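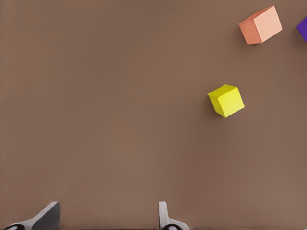

Drei Würfel auf brauner Tischfläche, gerendert.

Start · Notizbuch · Werkstatt · Archiv
Lesezeit: 2 Min.

Dezember, Eintrag am Nachmittag

Leimversuch für die Kästen von Misholm fortgesetzt. Der Knochenleim aus der alten Lieferung (Genton) hat über Nacht gequollen, danach im Wasserbad erwärmt. Er war mir zu dick und ich habe zweimal Wasser nachgegeben. Beim zweiten Mal war es wohl zu viel — der Faden reißt jetzt früh.

Probe 26: Buche auf Buche, Flächen mit Körnung 400 geschliffen. Das war ein Fehler von mir, so fein braucht man es nicht, der Leim findet wenig Halt. Die Bruchlast lag bei 589 N. Probe 25 mit gröberem Schliff war deutlich besser, der Wert steht auf dem Zettel am Regal.

Die Zwingen von Sayce drücken ungleich. Bitte die linke nicht mehr benutzen, bis ich das Gewinde gereinigt habe.

Offen: Leim neu ansetzen, diesmal Wasser abwiegen. Drei Proben mit vorgewärmtem Holz machen. In Vurkbridge nachfragen, ob der Hautleim noch lieferbar ist. Den Topf habe ich zugedeckt stehen lassen, bitte nicht ausgießen.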